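4. Sorting the cables into the desk organizer

This chapter is for the Bekow desk organizer and for small cables of daily use: charging cables, audio cables, short extension cables. For cables thicker than a finger, please see chapter 6.

Before you start

Disconnect all cables from the power and from the devices. Put the organizer on a flat table, with free space in front of it. Do not place it at the border of the table, it can fall when you pull a cable.

4.1 Separating the cables

1. Take all cables out of the drawer or box and lay them on the table in front of the organizer.

2. Choose one cable and find one of its ends. It is easier to begin with a cable that has a different color from the others.

3. Hold the cable with the thumb and fingers of both hands, the hands close together. Work on a short section each time and loosen it with small movements.

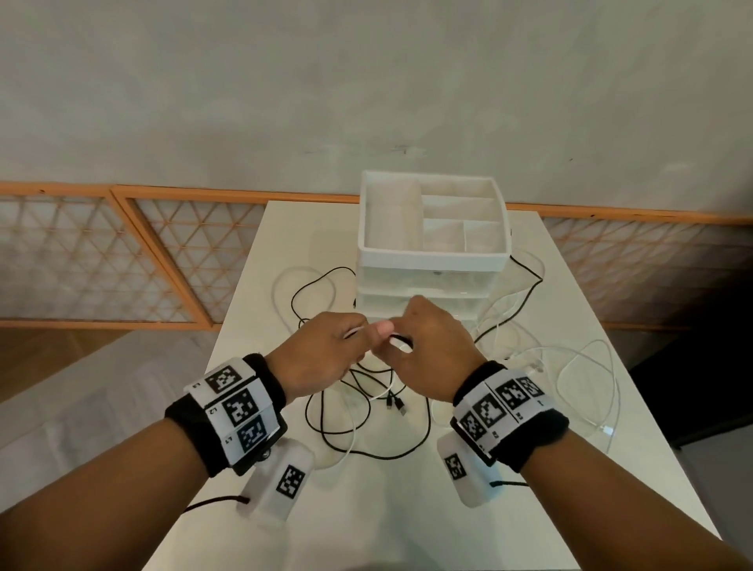 4. Follow the cable until the other end is free. If it passes under another cable, lift the upper one and do not pull.

5. Put the free cable to one side and repeat with the next.

CAUTION: Never pull a knot tight to "pass it through". The wire inside can break and from outside you will not notice it.

4.2 Winding and storing

6. Wind the cable in loops of the same size. Cables longer than 100 cm need wider loops. Leave both plugs outside of the loops.

7. Close the loops with one soft tie. Do not use metal wire.

8. Place the cable in the organizer with the plugs upwards. Keep the cables that you use every day in the front.

NOTE: A cable with cracks or with a bent plug must not be stored. Bring it to a collection point for electrical waste.

NOTE: Extra soft ties can be ordered with part number 141, the label sheet with part number 105.

Text of this chapter: Candela Campos. Last revision: Wed 25 August.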